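2020年1月2日 改訂

# 小型樹脂部品の受入れと保管ラベルの付け方

射出成形した小型の樹脂部品を、少量多品種で受け入れて棚に保管するまでの手順をまとめる。対象は手のひらに載る程度の筐体、カバー、スペーサー類で、ゴム部品と金属部品は別手順とする。在庫台帳には Irnum を使用するが、表計算ソフトで代用しても手順は変わらない。

## 用意するもの

- 納品書と発注書の控え
- ノギス(最小読取値 0.05 mm 以下)
- 電子はかり(最小表示 0.1 g)
- チャック付きポリ袋(大、小)
- 感熱ラベル用紙(幅 60 mm)
- ラベルプリンター
- 油性ペン(黒)
- 保留品用の赤い仕切り箱

ラベル幅を 60 mm としているのは、Pretside の保管箱の前面に貼れる最大幅による。別の箱を使う場合は、先に前面の有効寸法を測ること。角が丸い箱では、平らな部分だけを有効寸法とみなす。

## 手順1 納品書の照合

開梱の前に、外箱の送り状番号と納品書の番号を照合する。次に納品書と発注書の控えを並べ、品番、枝番、材質、色、数量の順に確認する。枝番は金型の改訂を表すため、一文字でも異なる場合は別部品として扱う。

照合が済んだら納品書の右上に受入日を記入する。番号が一致しない荷物は開梱せず、購買担当に連絡するまで保留棚に置く。

## 手順2 開梱と仮置き

作業面に帯電防止マットを敷き、部品を袋から出す。袋を逆さにして落とすと角部に打痕がつくので、袋の口を横に倒して滑らせるように出す。黒色の部品は下地が暗いと輪郭を見失いやすい。明るい灰色か白の面に置き、品番ごとに間隔を空ける。

同じ色で形状の近い部品が同時に届いた場合は、一度に一品番だけを開梱する。残りは封をしたまま待機させる。

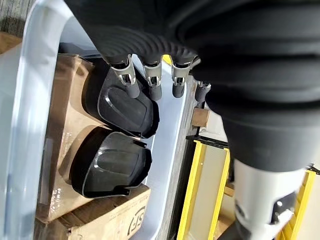
## 手順3 外観の確認

照明は斜め上から当てる。真上からの光ではヒケと浅い傷が見えにくい。確認する項目は次のとおり。

1. バリ:分割線とゲート跡を目視し、疑わしい箇所は爪で触れる
2. ヒケ:リブやボスの裏側にあたる面を傾けて見る
3. ショート:薄肉部の先端と爪部の欠けを見る
4. ウェルドライン:穴の周囲を見る。位置が図面の許容範囲内なら合格とする
5. 異物、変色:表裏とも 30 cm の距離で見る

判定に迷うものは合格側に入れず、赤い仕切り箱に移す。後でまとめて限度見本と比較する。限度見本は May に年一回更新しており、旧版は照合に使わない。

## 手順4 寸法の確認

図面の重要寸法だけを測る。全寸法を測るのは、新規金型の初回納品と枝番が変わったときに限る。

樹脂は温度で寸法が変わるため、開梱後すぐには測定しない。冬季に屋外から搬入したものは、袋に入れたまま室内で二時間置く。ノギスのジョウを強く当てると薄肉部がたわむので、軽く接触した位置で読み、同じ箇所を二回測る。二回の差が 0.1 mm を超えたら、当て方を変えてもう一度測る。

嵌合部のある部品は、寸法が公差内でも相手部品と一度組み合わせる。無理に押し込まず、途中で止まる場合は保留とする。爪の白化が出たものは在庫に戻さない。
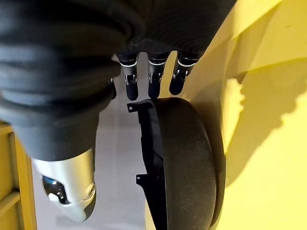

測定値は台帳の備考欄ではなく、測定値欄に単位なしで入力する。備考欄に書いた数値は検索と集計の対象にならない。小数点以下は二桁にそろえ、末尾のゼロも省略しない。

## 手順5 員数の確認

50個以下は手で数える。それを超える場合は重量から換算する。

1. 空の容器をはかりに載せ、風袋引きをする
2. 部品を20個載せ、重量を記録する
3. 重量を20で割り、単重を求める
4. 全数を載せ、総重量を単重で割る
5. 小数点以下を四捨五入し、納品書の数量と比べる

例として、単重 3.14 g の部品の総重量が 1,514 g であれば、計算上の数量は482個となる。納品書の数量と一致すればそのまま計上し、差があれば小分けにして量り直す。単重が 0.5 g を下回る部品では誤差が大きくなるため、サンプルを100個に増やす。

ランナーの切れ端が混じると重量が狂う。量る前に取り除き、残っていた場合は手順5を最初からやり直す。

## 手順6 ラベルの作成

ラベルには次の項目を上から順に印字する。

| 行 | 項目 | 書式 |
|---|---|---|
| 1 | 品番と枝番 | 半角英数、間にハイフン |
| 2 | 材質と色 | 略号 |
| 3 | 数量 | 半角数字 |
| 4 | 受入番号 | 連番 |
| 5 | 棚番 | 列、段、位置 |

受入番号は台帳が自動で発行する。表計算ソフトで代用する場合は、直前の番号に1を足す。桁区切りは入れない。台帳画面で 1,723 と表示される番号も、ラベルには 1723 と印字する。区切りが入ると、バーコードの読取値と台帳の値が一致しない。

材質の略号は図面の表記に従う。ABS と PC/ABS は外観では区別できないため、納品書だけで判断せず、材料証明書の記載も確認する。再生材を含む場合は略号の後に R を付ける。
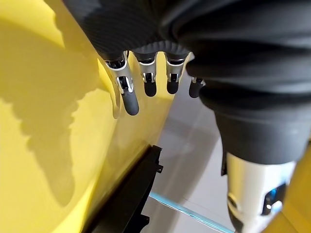
印字したら、貼る前にスキャナーで一度読み取る。読めないときは印字濃度を一段上げる。それでも読めない場合は印字ヘッドを無水エタノールで拭き、乾いてから再印字する。バーコードの左右には 3 mm 以上の余白を残す。

## 手順7 袋詰めと棚入れ

部品を小袋に入れ、空気を抜いて封をする。ラベルは小袋の表面、チャックの下に貼る。チャックをまたいで貼ると、開封時にラベルが破れる。複数の小袋に分けるときは大袋にまとめ、大袋にも同じ受入番号のラベルを貼る。

棚入れは先入れ先出しとし、新しいロットを奥に置く。同じ箱に異なる枝番を入れない。紫外線で劣化する材質は、窓側の列を避けて遮光箱に入れる。重い箱は下段に置き、Vass 棚の場合は棚板の耐荷重表示を確認する。

## 保留品の扱い

赤い仕切り箱の中身は、受入れの翌営業日までに判定する。返品とするものは不良箇所を油性ペンで囲み、写真と数量を記録してから別袋に入れる。特別採用とするものは、ラベルの数量の後に T を付け、通常品とは棚を分ける。

Mirnent 向けの部品に限り、特別採用は認めていない。外観だけの不良であっても返品とする。

## 台帳との差異が出た場合

棚卸しで数量が合わないときは、次の順に調べる。

- 同じ棚の前後の箱に、同一品番の袋がないか
- 出庫票が未入力のまま残っていないか
- 重量換算の単重が、旧枝番の値のままになっていないか
- 保留棚に戻し忘れがないか

原因が分かった時点で台帳を修正し、修正理由を備考欄に記入する。原因が不明の場合は手で全数を数え直し、その値を正とする。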